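Home | Practice Notes | Gallery | Glossary | Contact

Laundry by the rulebook: a gallery from the Nyanda practice rooms

November 4, 2019

We have been writing house rules for home robots at Jikivano since April, and laundry is the chapter I've been looking forward to most! It sounds like such a small job. Then you try to write it down properly, with doors that swing, cloth that snags, a floor somebody will want to walk across and a machine with a drum full of holes, and suddenly you have 27 rules and an argument about baskets (I was on the side of the basket going on the floor, and I still am).

The Nyanda set is our first draft for washing and unloading. We wrote it for people who run robots in ordinary rooms, so it's in plain words and it fits on 3 sheets you can pin up by the door. Each rule says what to do, who checks it and when to stop. If a rule needed a diagram to make sense, we rewrote it until it didn't.

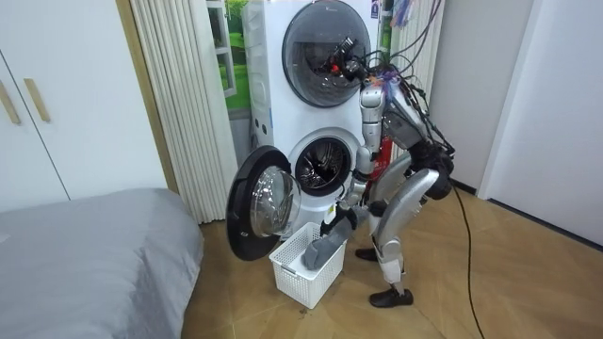 Rule one in the Nyanda set is about feet, and I love that it comes first. Both feet should be flat and settled before any arm goes near an appliance. A robot that is still shifting its weight has no business reaching for anything, and the same goes for me on a Monday-ish sort of morning, frankly. After feet come doors: open the door as far as it will go, let go of it, and only then start on the load. Half-open doors are where the knocks happen.

Next come cables. Our wording is "know where every cable is before you start, and look again before you turn round". The people at Berato, who read the draft for us, wanted a fixed clearance of 100 millimetres between any loose cable and a moving foot. We've put that in as a target for now and we'd be very glad to hear how it goes in smaller rooms.

Then there is cloth, my favourite section by miles. Cloth never does the same thing twice! The draft says one garment at a time, no tugging if it catches, and keep one hand on the container if it might tip. The person standing by keeps the stop button in their hand the whole time, and stays 800 millimetres or more outside the reach of the arms.

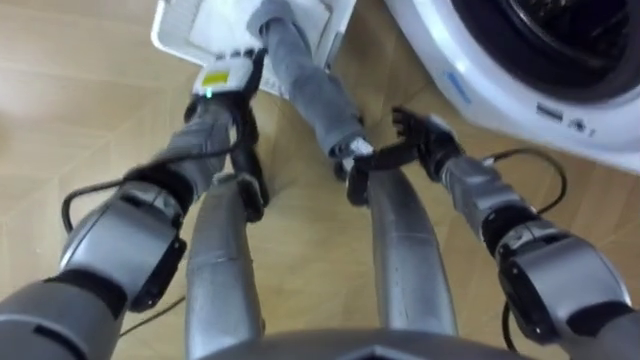

One hand on the tray, the other on the grey fabric, with the washing machine close by.

The last few rules are about finishing, and they are the ones people skip. Close the door, walk the robot clear, put the basket back where the household keeps it, and write down anything that stuck or slipped, even if it sorted itself out. Those little notes have been pure gold to us. Two of the cloth rules came straight out of them.

The Tutus gallery, on kitchens and worktops, is next in the series.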